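Utensil sorting in a home kitchen
Short project report, Household Routines module
Marion Munro, June 20, 2020

3. What we did

Everything happened at the dining table, kitchen just through the doorway. Chopsticks, spatulas and so on tipped out in a pile, then into the holder. Wanted to know which things are awkward to store together. Not a big question but it fits the module.

Chopsticks are the real nuisance. Different lengths and thicknesses, they roll under the spatulas, and you end up lifting half the pile to get a pair. Long handles nearly as bad, they lean and take the space of two. We allowed 5 minutes a round, 4 rounds in all, which was more then enough.
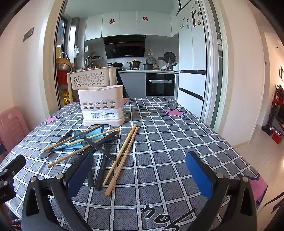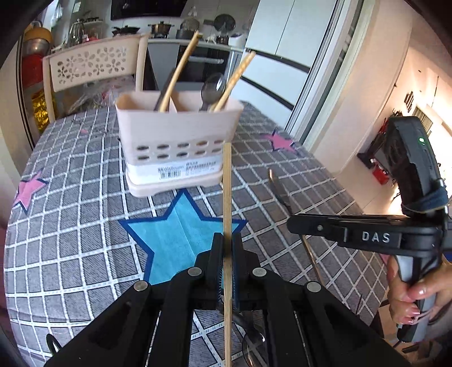

Fig. 2. Utensils and holder on the starred tablecloth. First picture: the pile. Second: chopsticks and a spoon standing in the holder.

4. Notes

- holder with holes is good, water can get out. Would not use a closed jar
- compartments help only if you stick to them. Ours got mixed by round 3
- chopsticks in first, upright, spatulas after. Other way round they jam
- label was still on the holder, should of come off before washing

5. Still to do

Compare with a drawer tray. Marion has the Biltdale one, 170 mm wide, not sure it takes the long spatula. Timings to be typed up, they're on paper at the moment. Second write-up due in August.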